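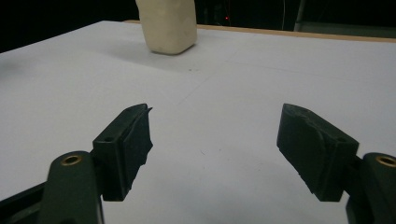
Bought the Fovel table for the back room in July, so it's had most of a year of hard use and I keep getting asked about it. Quick review then. It's a plain white top on four screw-in legs, matte, no drawer, no lip. White was my husband's pick and I fought it. I was wrong. Against the dark behind it the top does all the work in that room, and one small cream block standing toward the back reads clear as anything from where you sit. On our old brown table I'd have lost it in a minute. I sort beads and buttons and bits of hardware, so seeing small stuff matters more to me than looks.

Price. Paid 279 at Ofori, saw it for 300 at Skarari the week after. Delivery was extra, forget how much. Two boxes, one with a crushed corner, the top inside was fine.

Assembly. Easy. Legs go on by hand, then a few turns with the wrench in the bag. Instructions are one sheet and the drawing for the brace is backwards, so look at the holes and ignore the picture. Took me a cup of coffee and a bit. Keith McAlister across the street has the same one and says he put the brace on the wrong way and never noticed. Mine wobbled until I turned the feet down. No wobble now.

The finish. Matte, and I mean really matte, no glare off the lamp in the evening which was my big complaint about the Stoneck I had before. That one was like working on a mirror. You do get soft shadows on the Fovel but they're easy on the eyes. Downside, matte holds on to marks. Pencil comes off with a damp cloth. Ballpoint doesn't, not all the way. Tea is fine if you get to it the same day. Don't use the scrubby side of the sponge, I did once and theres a shiny patch now by my left elbow.
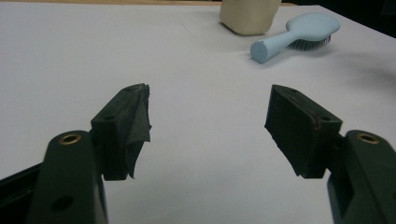 Size is good. Deep enough that I can push finished work to the far side and still have elbow room in front. Too deep if you've got short arms, my sister has to stand up to reach the back. Get the smaller one if that's you. I didn't measure before ordering and got lucky with the doorway.

Weight limit, the box says 400 but doesnt say 400 what. I emailed and got a nice answer from a Flora Mowat, who said pounds, spread evenly. I've never come near it. Sewing machine sits on there no problem, though it hums a little at full speed. Felt pad under the machine fixed most of that.

Gripes:
Edges are sharper than I'd like. Sanded mine a touch.
Small things roll. No lip, remember. I use a tray for beads.
Feet leave dents in soft flooring.
No spare screws in the bag.

Would I buy it agian? Yes, same size, same color. Wouldn't pay over 300. If you want something to eat dinner on, get something warmer looking. For a work table it's right. Four stars, would be five with better edges.

Merle Ormsby
May 8, 2023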